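Learning from Demonstration, Handout 7
Two arms, one table: action chunking and why the gripper stops shaking

Okay, welcome back. Last week we left plain behavior cloning in a bad spot. You remember the plot: the policy copies the demonstrations nicely for the first second or two, then drifts a little, then finds itself somewhere no demonstration ever went, and from there it's guessing. Read your notes on that again before you go on, because everything in this handout is an answer to that one plot.

I'm going to use a sorting task as the running case. Small containers, clear bins, one arm on each side of the table. I like it because it looks easy and it really isn't. A pill bottle standing upright will tip over if you breathe on it from the wrong side, and a clear bin is a miserable thing for a camera to look at (more on that further down). If you took the Ulledetti course in the fall you've seen a one-arm version with wooden blocks. Forget the blocks. Blocks forgive you.

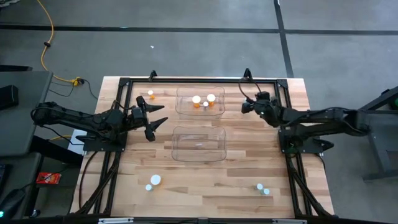
Manalastas

Let me set up the notation first, and I'll keep it light. At each time step the policy gets an observation: the camera images plus the joint positions of both arms. It puts out an action, meaning target joint positions for both arms and the two grippers. In plain behavior cloning you get one observation in and one action out, and you do that over and over, many times a second. Each of those steps is a chance to be slightly wrong, and the errors pile on top of each other.

Chunking changes one thing. One observation in, and a whole run of future actions out. In our notes the chunk length is called k, and for the exercises we use k = 18. So the policy looks once, commits to 18 steps, carries them out, and looks again. You've cut the number of decisions by a factor of 18, and the pile of errors gets a lot fewer chances to grow.

There's a second benefit that I think is the bigger one, and it took me a while to believe it. People pause. When you drive an arm by hand and you're about to close the gripper on a bottle cap, you stop for a moment, check your alignment, and then go. In the data, the observation during that pause looks almost the same from one step to the next, but the right action is "stay" for a while and then suddenly "close." A one-step policy has no way to know how long it has been sitting there. So it averages, and you get that awful little tremble above the object that everybody has seen in their first project. A chunk can hold the end of the pause and the closing motion together in one piece, so the policy has learned what comes after the wait.

Not free, of course! While the arm is working through its 18 steps it isn't looking at anything new. If a bottle slides, the policy finds out when the chunk is over. Make k too long and you have an arm that plays back a recording. Make it too short and you're back with the tremble.

The usual fix is to overlap the chunks. You ask for a new chunk at every step, so at any moment you have several opinions on what the current action should be – an old one from a chunk that started a while ago, a fresh one from a chunk that started just now, and all the ones in between. Then you take a weighted average. In Skurov (our course code, the folder you cloned in week one) the weights fall off exponentially with the index i:

w(i) = exp(-m * i)

where i = 0 is the OLDEST opinion. Please look at that line twice. Half the class gets it backwards every year and gives the freshest prediction the most weight, and the motion gets jumpy again. A small m spreads the weight out, so fresh information gets in sooner. A large m means you mostly trust the old plan.

Now the clear plastic. I said it was miserable, so let me be a bit more exact, because it matters for which camera you feed to the network. Looked at from overhead, a transparent bin is mostly rim. You see thin edges and the table grain straight through the bottom, and the orange bottles inside stand out well enough. Drop the camera down near table height and you get a different problem altogether. 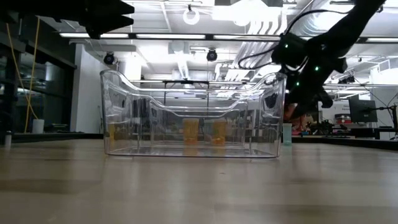 The network doesn't know about refraction, and an object seen through a curved wall turns up as a smear of color in slightly the wrong place. You'd think the answer is to throw away the low view. I thought so too. But from overhead you can't judge height well, and height is exactly what you need when the fingers have to clear the rim of a bin. So you want both, and you want the network to work out which one to lean on at which stage of the motion. That's the argument for feeding all views in as separate sets of tokens and letting attention sort it out. If you average the image features into one vector too early, you've mixed the good view with the smeared one before anything had a chance to choose.

A word on two arms. We treat both as one big action vector, and students always ask me why we don't train two separate policies. You can, and for tasks where the arms never meet it works fine. The trouble starts as soon as one arm has to wait for the other, say when both want to be over the same bin. Two separate policies each have to guess what the other is up to from the pictures. With one joint policy the coordination sits right there in the output. The cost is that your demonstrations need to cover the combinations, and there are a lot more combinations than you'd like.

Things to try before next time:

Take the Geltia set (it's in the shared folder, already split) and train with k = 2, k = 5 and k = 18. Keep everything else the same, and I mean everything, including the random seed. Plot the predicted joint positions against the recorded ones on the held-out episodes.

Then turn on the overlapping average for k = 18 only, and try two values of m that are far apart. Describe in your own words how the motion changes. A paragraph is plenty.

Find one episode with a clear pause before a grasp. Episode 13 is a good one, but pick your own if you can. Mark the pause on your plot and tell me what each of your policies does there.

If you have time left over, drop the low camera from the inputs and retrain. Look at the vertical motion near the bin rim first. Keep in mind that a low error on held-out data doesn't promise a good run on the table. We'll get into that gap in the next handout, together with how to score a trial when a bottle ends up in the right bin but lying on its side.

Send plots as PDF, one file please.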